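Subject: Re: [hall-kitchen] trays and sponges AGAIN
From: Aisling Hegarty
Date: 2018-11-11

Sorry, quick one, typing this with my coat on. Answers under each bit.

> Do the brown trays go through the machine or by hand? The rota sheet
> says both. Also I put 16 of them back on the shelf Friday and
> half still felt greasy.

By hand. The sheet is old, ignore it, will print a new one when Rafferty gives me the printer back. Greasy = water not hot enough, or too much soap and no rinse. Small squirt, that's plenty.

> And which side of the sponge? I was told the green side scratches.

Yellow side for the flat of the tray. Green only on stuck bits, and go easy. The rim is where the crumbs sit so run the sponge along it and into the corners, poeple always forget the corners.

> Can we order more sponges, we are down to the last pack.

Done. Clallitz had the small yellow and green ones, box of 200, should last us till March at least. Please don't use them on the floor. Floor cloths are in the bucket.

> Where should I be doing this if the sink is full of pots?

On the wood table is fine. One tray at a time, flat, in the middle, not hanging over the edge. Wring the sponge out first or the table gets marks, then wipe the tabletop when your done.
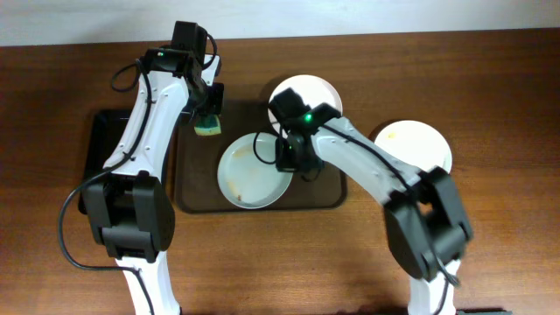
STILL TO SORT

- Stunero order: they charged us 710 for the shelving, invoice says 1534?? Calling Monday.
- Tea towels. Whoever took the bag home to wash, thank you, can we have them back
- Key for the back cupboard is on the hook again, leave it there

Anything else just reply to the list and not only to me, I lose things.

Aisling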